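Laundry Robots Still Can't Beat a Heap of Clothes on a Bed

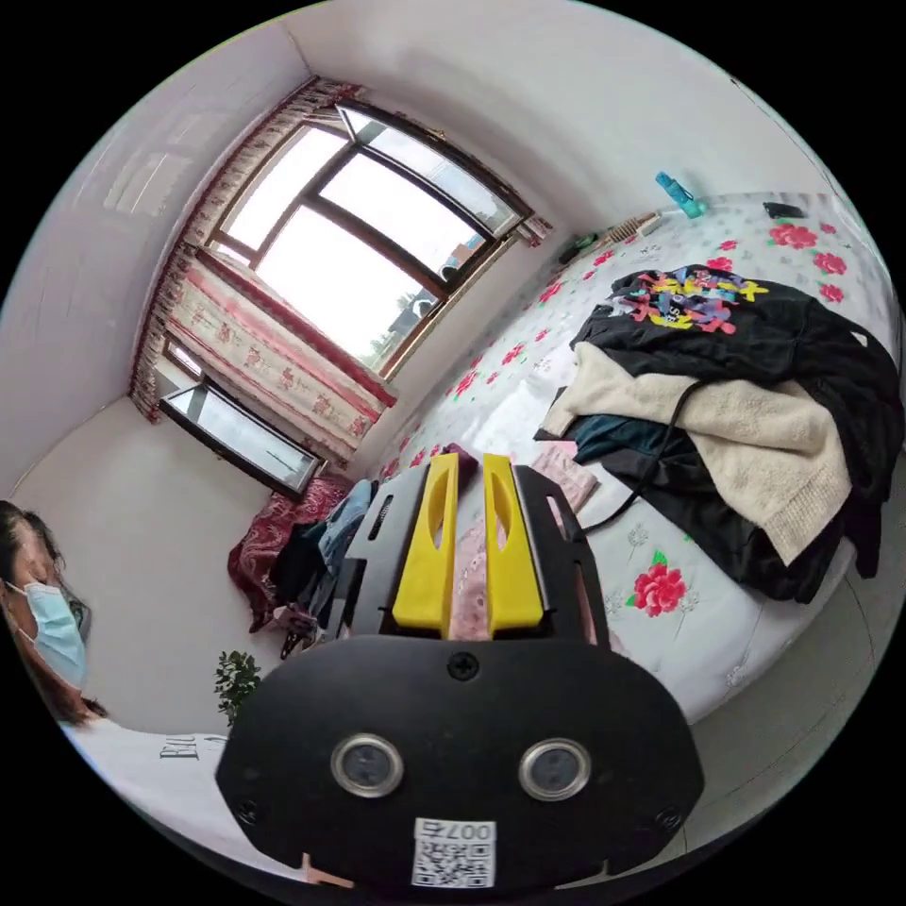 Can a machine fold your laundry yet? Some can fold a towel, slowly, if the towel is handed to them flat and nothing else is going on. A mixed pile from the dryer is still your problem.

The small firm Stonodmont spent January trying to shrink that gap, and the results went up on its website last week under the cheerful heading "Progress in Fabric." The progress is real. So is the fabric, and the fabric is winning.

Stonodmont's machine is called Cillar. It has two arms, stands a little taller than a kitchen counter and was asked to do what most people do while watching television: take a piece of clothing out of a pile, work out what it is, and put it down folded. The company gave it 239 attempts with ordinary mixed laundry. T-shirts went well. Hand towels went very well. Anything with sleeves of two different lengths, or a strap, or a hood, did not.

"A towel has four corners and it keeps them," said Hilde Van Damme, who runs testing at the firm. "A sweater has no corners, and the part you think is the neck is usually the cuff."

The slowest fold in the trial belonged to a black cardigan, which Cillar picked up, turned over, put down, picked up again and eventually placed on the finished stack in the shape of a cardigan that had been dropped there. The software marked it complete. Van Damme's team marked it otherwise, after what she described as a short meeting.

The trouble begins before any folding. Clothes in a heap hide each other, and a dark shirt under a dark towel looks, to a camera, a lot like one large dark thing. People sort this out by tugging at whatever sticks out and seeing what comes along with it. Robots have been taught to tug too, but they tend to be either too polite, in which case nothing moves, or too keen, in which case the blanket comes with it.

Beds make matters worse. Most labs test on a bare table, and almost no household folds on one. A mattress gives when you press on it, the sheet slides, and if the sheet has a busy print the machine may spend a while trying to pick up a flower. Gilang Ong, an engineer on the project, said Cillar made several serious attempts on a printed daisy before the team swapped in a plain gray sheet.

"Then we swapped the daisies back," Ong said. "People own sheets with daisies."

Shops are a little further along, mostly because shops are tidier than bedrooms. At Morelli, a clothing store that took an earlier Cillar on loan, the machine restacks jeans on the sale table after closing. The jeans are all the same cut, the table is always in the same place, and there is nobody in the way. Manager Assunta Pace said it gets through the table by morning and that she has stopped checking its work, except for the top layer, which she redoes.

"It folds fine," Pace said. "It just doesn't care which way the label faces. I do."

She has not offered it the scarves.

A rival, Itik, has chosen to skip folding altogether. Its machine sorts clothes into baskets by color and leaves them there, and the company calls this a complete laundry solution. Tiziana Galli, who tried one at home for a month, said the sorting was good and the baskets were now full. Her main complaint was the noise it makes when it meets a sock, a sort of thoughtful beep, followed by a long wait. Maroon was also a sticking point. It went in with the reds for two weeks and then, after an update, in with the blues.

Price is the other thing. Itik is asking $2000 for the sorter, delivery extra. Stonodmont won't name a figure for Cillar beyond saying that it will be over $3000 and that it will come with a stand. Neither company will promise to put anything away in a drawer. Drawers, Van Damme said, are "a separate conversation," along with hangers, fitted sheets and anything that buttons up the back.

Evaristo Ferri, who repairs washing machines and has done so through several announcements of the end of housework, was not worried about his evenings filling up. He said he would look at a folding robot when it could deal with what was on his own bed, and he declined to say what that was.

Stonodmont plans another round of trials with 3 machines and a larger pile. The cardigan has been kept for it.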